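Visit Report: Two-Arm Handling Cell, Relon Laboratory, Hartley

Prepared by Greer Leckie, Equipment Program Office, Pratau Technical College
Date of visit: 18 August 2019
Attending for the college: Greer Leckie, Macario Nava
Received by: Hidayah Lau, laboratory manager; Barnabás Szénási, maintenance technician

Purpose of the visit

The college intends to set up a two-arm handling cell in its Veltine building and asked to see how a cell of the same size is kept in working order. Relon holds its open house on a Sunday so that the weekday schedule is not disturbed, and our delegation was given the afternoon session at Cell 5. We were interested less in the research results than in the mounting, the cabling, the daily checks and the stock of spare parts. The laboratory answered our questions fully and allowed us to copy its log sheets.

General arrangement

The cell is a table inside a frame of aluminum extrusion, with both arms mounted along the near edge and reaching inward. The walls are covered with pink paper printed with butterflies and moths, and the tabletop carries line drawings of plants, flowers and birds. Ms. Lau explained that the laboratory changes wall and table coverings on a schedule, so that the vision software does not come to depend on a plain background. The coverings are ordered in rolls and cut on site. Changing a full set takes two people one morning, and the arms must be parked and powered down for the whole of that time.

Mr. Szénási drew our attention to the frame itself. Every joint in the extrusion is marked with a paint line across the bolt and the bracket. A broken line means that the bolt has moved. The joints are checked on the first working day of each month, and the cell may not be run until the sheet has been signed. In April the check found a diagonal brace that had worked loose at its lower end. The brace was tightened, and the camera positions were measured again before work resumed.

Mounting and cabling

Each arm stands on its own black base. Mr. Szénási recommends that a new cell be assembled with the bases only hand-tight until both arms have been moved through their full reach, and then torqued in a cross pattern. The first cell at Relon was built the other way, and both bases had to be lifted again within the week.

Cables are carried along the outside of the links. The technician prefers this to a covered route, as a worn cable can be found by eye and replaced without taking the arm apart. He asks operators to look at the slack at the elbow and wrist before each session, with the arm fully extended and then fully folded. The log shows five cable replacements on this cell since it was commissioned, four of them at the wrist.

The handling task

The task set for the day was the packing and unpacking of fruit between a plastic bag and a white basket. Peaches and a smaller number of yellow or orange fruits were in use. Mr. Nava asked why the laboratory had chosen fruit for a maintenance demonstration. Ms. Lau replied that round objects show a gripper fault early: if the fingers do not close evenly, the fruit turns as it is lifted. A box or a block will often hide the same fault for days. 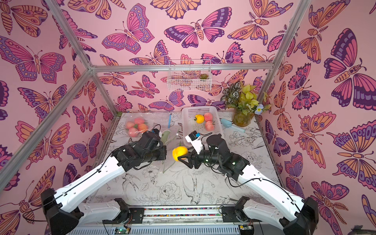
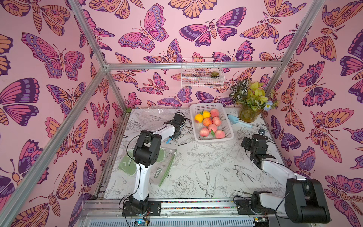
Cell 5, Relon Laboratory: both arms at the fruit task, with the white basket toward the back of the table. In the first picture the right arm holds a yellow fruit.

Other items remain on the table and the wall while the task is run, among them a small garden trowel, a vase of artificial plants and a wire basket. Their positions are recorded at the beginning of a session. Operators are instructed not to tidy them between runs, and anything that is knocked is entered in the log along with the run number.

Grippers and wrist cameras

The fingertips are treated as consumable parts. They are wiped with a damp cloth at the end of each session and inspected for cuts and for lifting at the edges. The laboratory replaces them in pairs, and always both pairs on the same day, so that the two arms wear at the same rate. The last change was made at run 1,394. We were shown a drawer of used fingertips, labeled by run number, which the technician keeps for comparison.

The camera on each wrist is checked against a printed card held at a fixed distance. If the card reads out of position, the clip is reseated and the check repeated. If it fails a second time, the arm is taken out of use. Mr. Szénási stated that most camera faults he has dealt with were faults of the clip or of the connector behind it, and that he has replaced only one camera outright.

Stopping and restarting

Ms. Lau described the restart procedure in some detail, and we consider it the most useful part of the visit. After any stop, planned or unplanned, the operator opens the grippers by hand command, removes whatever is held, and sends each arm to its rest position separately. The left arm always goes first. Both arms are never moved together until each has completed its own check. The procedure is posted beside the cell on a single sheet.

Training is handled by Cempaka Lau, who supervises new operators for their first six sessions. A new operator does not work alone on a restart during that period.

Spare parts and cost

The laboratory keeps on its own shelf one complete wrist assembly, two sets of cables, two camera clips and a box of fingertips. Motors are not stocked. The yearly cost of consumable parts for this cell was given to us as $385, not counting wall and table coverings. Labor is recorded separately, and the figure was not available on the day.

Recommendations

1. That the Veltine cell be assembled with its arm bases hand-tight until the full reach has been tested.
2. That bolt marking and the monthly joint check be adopted from the start.
3. That cables be left on the outside of the links.
4. That one spare wrist assembly be included in the first order.
5. That the Relon restart sheet be used, with changes only to the names and telephone numbers.

Mr. Nava will prepare the parts list. Copies of the log sheets are held in the program office and may be consulted on request.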